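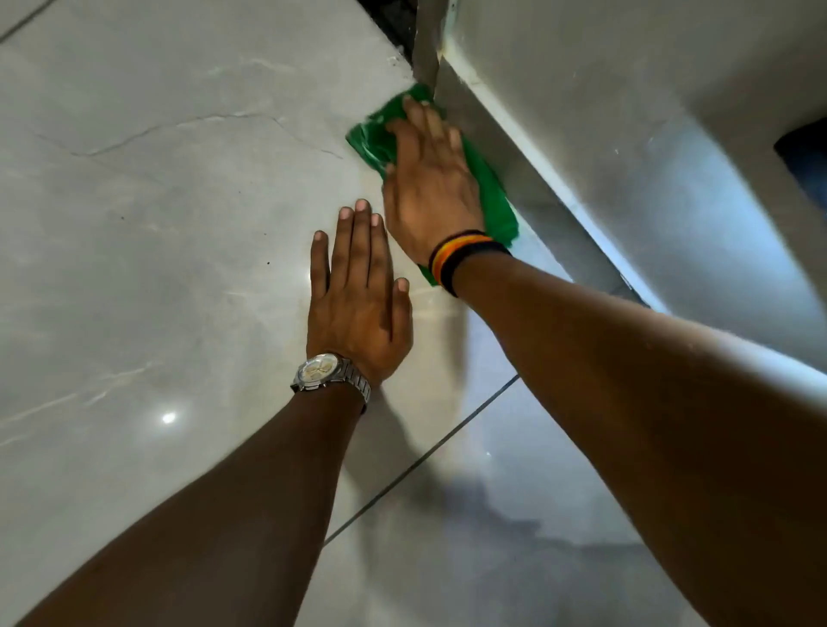

Green cloth, marble-look tile, and the strip along the wall that mops never reach.

About Casow

Hi, I'm Edvin Nordin, and I started Casow with Bergþóra Zoëga because of an argument over a bathroom floor. She had just sat through a talk where someone promised a robot in every home within a few years, and she came over to my place and asked me one thing: would it do the edges? I said sure, why not. She said I had clearly never cleaned one. (I had! Badly, but I had.)

So we made a list of all the jobs in an ordinary house and an ordinary small workshop, and started asking which of them a machine could really take over today. The first list had 74 chores on it. That list is still the company, more or less. We test machines, we write up what happened, and we help people decide whether to buy one, wait a while, or keep doing the job by hand.

What we do all day

There are ten of us now, in two rooms above a tile shop, which has been handy for samples. People send us machines, or we buy them, and we set them loose on real work: folding towels, wiping counters, sorting screws into bins, emptying a dishwasher, sweeping under a bench. We do every chore ourselves first. I'm serious about that one, and new people always think I'm kidding until their first week, when they get a cloth and a corner.

You learn a lot down there. If you're wiping where the floor meets the wall, one hand goes flat on the tile to hold you up and the other does the scrubbing, fingers spread, pushing the cloth right in against the skirting. You feel grit through the fabric before you see it. You press harder without deciding to. On a shiny pale tile you can't trust your eyes much anyway, what with the glare and the veins in the pattern, and a speck might be dirt or might just be the tile. Try writing all of that down as instructions for a machine and you'll see why Bergþóra won the argument.

So, can they do it yet?

Some of it, yes! Of those 74 chores, we'd happily hand 21 to a machine you can buy right now. Big open floors are on that list. So is mowing, and so is moving boxes from one known spot to another known spot in a shop where somebody keeps the aisles clear. Repeating work with hard parts that always look the same goes pretty well too.

Another 34 are what we call "with you in the room." The machine gets through most of the job, then stops, or drops something, or does a lovely job of the wrong shelf. Towels live here. So does loading a dishwasher, which I was sure would be solved by now and which still ends with me fishing a spoon out from under the rack.

And then there's the rest, and that's where you'll find edges, corners, behind the toilet, and pretty much anything where a soft cloth meets a hard surface at an odd angle. Cloth is trouble. It bunches up, it folds under itself, a loose end trails off and drags dirt back over the bit you just cleaned. A person fixes that with a flick of the fingers. The best machine we've had on the corner test took most of a morning over one bathroom wall and left a gray line behind it. We gave it another go in October with a new wiping pad and the line got thinner, so I'm hopeful. Bergþóra says hopeful is a strong word.

The people side

Bergþóra runs testing. She cleaned hotel rooms through college and later fixed packing machines, so she's hard to impress in two different trades. I handle the writing, the customers, and the phone, and I'm told I talk too long on all of them.

Our shop-floor work has its own name, Bevan, mostly so the invoices stay separate. If you've got a small factory or a repair shop and you're wondering whether some dull job could be automated, that's the team you want. They'll come and do the job alongside your crew before they say a word about equipment.

We don't sell robots and we don't take a cut from anyone who does. Makers can send us a machine, and they get the same write-up as everybody else, gray lines and all.

Come say hi

The workshop is open to visitors most afternoons from two o'clock. Ring the bell on the left, since the one on the right is the tile shop and they've been very patient with us. If you've got a chore you think we should add to the list, send it in with a few words on how you do it yourself. We read every one, and the odd ones usually get tested first.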